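Browser keeps sending me to a fake update page – is it malware or the site?

Posted by Inna Onyshchenko

Since October my laptop does this. I open a normal page, a recipe or local news, and after a few seconds it jumps to a "your browser is out of date" page with a download button. Have not clicked it. Antivirus finds nothing, full scan took 85 minutes. My sister's laptop on the same wifi is fine. Did a reset of the router anyway. Do I need to wipe the whole thing?? I have 2,830 photos on it and no recent backup.

Volodymyr Yurchenko

No wipe yet. Almost certainly an extension or a notification permission, seen this on 4 machines at work. Antivirus doesnt always look inside extensions.

Go to the extensions page, switch everything off, restart the browser. Use it for a day. If the jumping stops turn them back on one at a time.
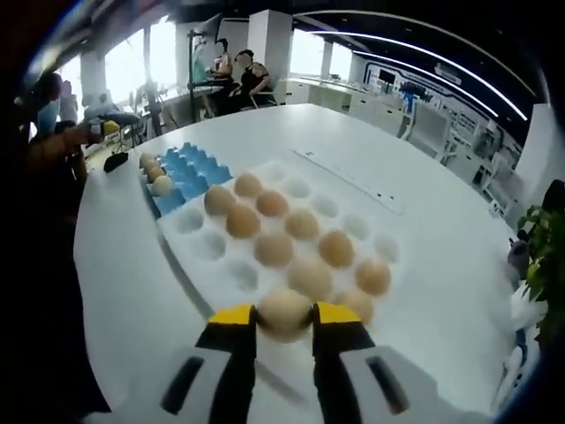
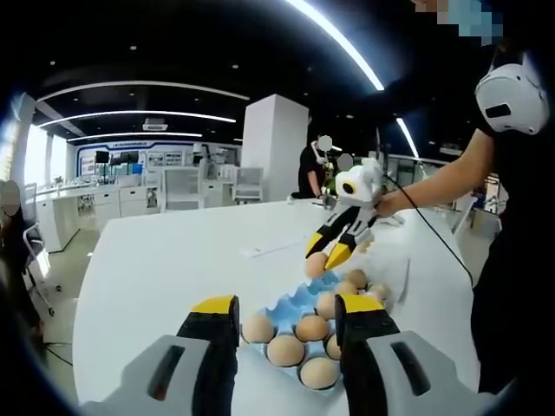
Next thing is notifications – Settings, Privacy, Site permissions, and remove every site you don't recognize. Then clear cookies and site data. Recipe pages are bad for this btw, a post with brown eggs in a tray can easily load scripts from a bunch of ad servers, and one bad ad is enough to redirect you. So get a decent ad blocker too. And copy the photos to an external drive before you change anything else, just the photos, no .exe files from the downloads folder.

If it still jumps with all extensions off, make a fresh browser profile and try the same pages there. Still happening in the new profile, post again and say which sites.

Maksymiv

had this, reinstalled windows, 100% gone. took all evening tho

Drurkach

Check if you have a coupon or PDF converter extension. Mine was a PDF one, worked fine for a year, then got sold and the new owner pushed an update with ads in it. Permissions said "read and change data on all websites" and I had just clicked ok at the time. Removed it, changed my email and bank passwords from my phone, no redirects after.

Also if sync is on, turn it off first or the extension comes right back. Took me two tries to figure that out – removed it at night and it was there again in the moring.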